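Visit report: Fitberg paper and board mill, 22 August 2019

Fitberg runs a single machine producing unbleached wrapping paper from recovered board. The visit was arranged by Ailbhe Carroll, production manager, and lasted most of the morning. Four of us attended. Safety shoes and ear protection were issued at the gate.

The tour began in the bale yard. Incoming material is sorted into two grades, old corrugated and mixed, and stored under a roof on the north side. Moisture is checked with a probe on delivery, and loads above the agreed limit are paid for at a reduced rate. Wire is cut by hand before the bales go on to the conveyor.

Pulping is done in batches. Each takes 15 minutes, after which the stock passes through a coarse screen, a set of cleaners and two fine screens. The rejects are mainly tape, staples and polystyrene. They are pressed and sent off site. Carroll said that tape has become the larger problem, and that the second fine screen was added in October to deal with it.

The paper machine is a Fourdrinier with a trimmed width of 2,461 mm. It was rebuilt by Fillau, who replaced the headbox and the first press but left the drying section as it was. Running speed during our visit was 264 metres per minute. The wire section was open to view from the gallery - the dry line could be made out clearly, a little short of the last suction box. Steam for the cylinders comes from a gas boiler in a separate building, which we did not enter.

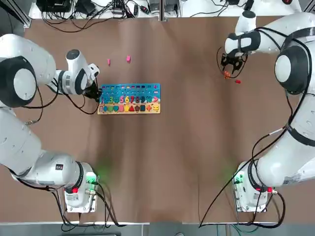

Finished reels weigh up to 2,000 kg and go to the slitter, where they are cut to customer widths. Bindu Iyengar showed us the test room next to it. Samples are taken from the end of each reel and conditioned before testing for basis weight, burst and tear. Results are entered in Enus, the mill's quality system, and a reel that fails on burst is held back for repulping. Cross-direction tear was the most variable of the results we were shown. Iyengar put this down to fibre orientation at the edges, which the new headbox has reduced but not removed.

Water use was discussed at the end. White water is returned to the pulper, and the surplus goes through a flotation unit before treatment. No figures were given for fresh water intake. We asked for these in writing, together with the drying section steam pressures.

The Cha grade, a lighter sheet for interleaving, was not being made on the day. Samples are to follow by post.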